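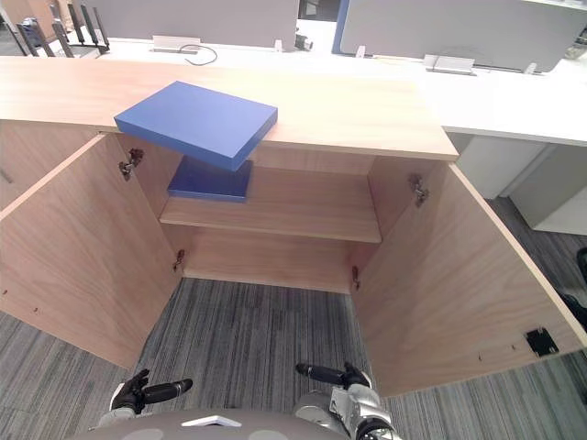
Tumaini Magesa wanted it known that a cabinet is for putting things away, and that a thing half put away is worse than a thing left out, because then two people think somebody else is dealing with it.

All right, I said. All right. Into the phone, chin on shoulder, both hands busy.

Two blue boxes. One on the shelf, one on top. The one on the shelf was the Mutiso job, closed, paid, finished, thank God. The one on top was Vevillow. Vevillow was the trouble.

"Did you sign it out?" Tumaini said.

"I'm looking at it."

"That isn't what I asked."

Wednesday. Ten to five. The courier for Tallwood came at five and the courier for Tallwood did not wait, he'd proved that twice in October. 61 pages had to go in that box, in order, the letter first and then the plans. I had the plans. I had the letter somwhere. What I didn't have was page 29, which was the one with the signature, so you could say I had nothing.

Tried the drawers. Top one locked. Of course locked. Second one, rubber bands, a menu, somebody's birthday card with half the names on it. Third one wouldn't open and then opened all at once and got me in the knee.

"What was that?"

"Nothing. Drawer."

"You're in my drawers?"

"I'm in everybody's drawers, Tumaini."

Search Vevillow files Enter keyword Go Clear

Nothing under Vevillow, nothing under Tallwood. One thing under Flatovetti, a lunch order from the spring. I shut the lid of the laptop harder than I meant to.

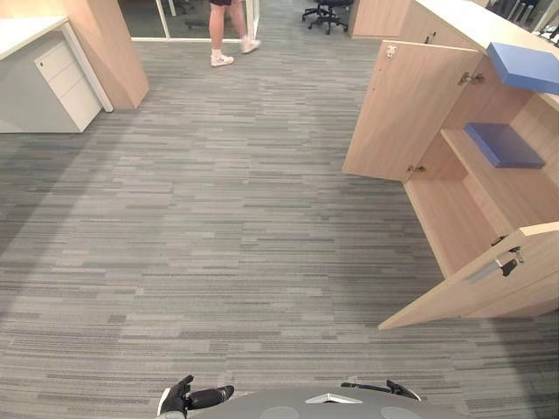

Back across the carpet then, fast, not running, you don't run in that office, you do a kind of walk with your elbows. People were going home. Good night, good night, see you tomorow. I said it to all of them without looking up. Somebody asked was I staying late and I said no, I was leaving in five minutes, and I believed it too.

"Think," Tumaini said in my ear. "Who had it last?"

"You did."

Quiet on the line. I could hear a bus wherever she was, and the doors of the bus.

"I had it Monday," she said. "I signed it. I gave it back to you, you were eating."

I was eating. I remembered the sandwich better than the page. Egg. I'd wiped my hand and taken the page by the corner and thought, put this somewhere flat, somewhere it won't get creased. And what was flat? What was right there and flat and blue?

I got down on my knees, the bad one too. Reached in past the door, pulled out Mutiso. Closed, paid, finished Mutiso. Lifted the lid.

Page 29, right on top. Her big looping T. A crumb.

"Well?" she said.

"It was in the wrong box."

"Whose box?"

"Just a box."

Four minutes to. I put the page in between 28 and 30, squared it all up against the counter, pressed the lid down. Down the hall the elevator went and a man's voice said Tallwood, pickup for Tallwood, like he was already on his way out again.

"Coming!" I yelled, and Tumaini, who had not hung up, said not in her ear please, and did I close the cabinet.

I had not closed the cabinet.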